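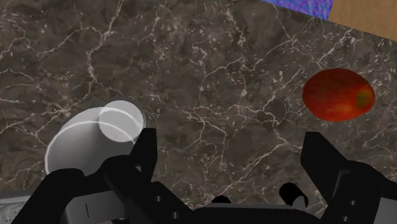
Ticket 1236 – gripper won't close on the apple in sim
Opened January 28, 2026
Status: open

Hi all, me again from the Tiltwood robotics club! We're doing the kitchen task for the Kiststead round in April (apple into cup, sounds easy, isn't) and our arm has gone daft since I swapped the worktop texture for the marble one.

The arm goes down nicely, then stops short of the apple and just hovers there until the 60 second timer runs out. No error, nothing in the log except "target lost" over and over.

Tried so far:
- restarted Kalleo, twice
- put the old plain worktop back, and it grabs the apple fine (!!)
- marble again, stuck again
- turned the lights down a bit, slightly better but still misses

So my guess is the white veins are confusing the object finder. I've got the camera width at 960, should I go higher? My laptop already sounds like a hairdryer.

Update, same evening: dropped the match threshold to 52 and it went for the apple on the first go, then missed the cup completely. Progress?? Leaving this open till I've run it on the club machine.

3 comments
1 share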